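Brevcombe fans choose the episode for the winter rewatch

The vote is closed, and "The Ferry Keeper" will open the group rewatch of Brevcombe in February. 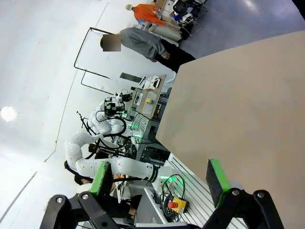 A clear result

The forum received 2,320 votes, and 1,961 of them went to "The Ferry Keeper", the one in which Inspector Birkett misses the last boat and must spend the night in the house of his main suspect. Second place went to "Salt", which many members expected to win. The two-part finale was not on the list this time, as we watched it together last winter.

Vlastimil Krajčí, who prepared the vote, wrote on the forum that he was surprised by the difference. "I voted for Salt myself and I will complain a little," he added. "But the kitchen conversation in The Ferry Keeper is maybe the best ten minutes of the whole series."

How it will go

The series has 49 episodes, and we do not plan to watch all of them. After "The Ferry Keeper" we continue with 8 episodes from the second and third seasons, one each week, in the order of broadcast. Everybody starts their own copy at 8 in the evening, Central European time, and the comments go to one thread. Members in other time zones can join later. The thread stays open until the next episode begins.

Please keep later events out of the thread. Several people are watching for the first time, and they still do not know what happens to Birkett's sister - so hide it under a spoiler tag or save it for the general section.

New subtitles

Toshiko Kamata has finished the new English subtitles for the first four episodes of the rewatch. She corrected the timing and also returned some lines which the old version left out, among them the joke about the harbor master's coat. Nestor Malabanan is checking the rest. The files will be in the download section before each evening, and the old ones will stay there too.

Fan fiction pages

Rosaire Doucette reminds all writers that stories for the "Missing Scenes" collection can be sent until the end of the rewatch. A story must take place between two scenes of one episode, and crossovers go to the other collection. She has received several stories already, and three of them are about the same boat.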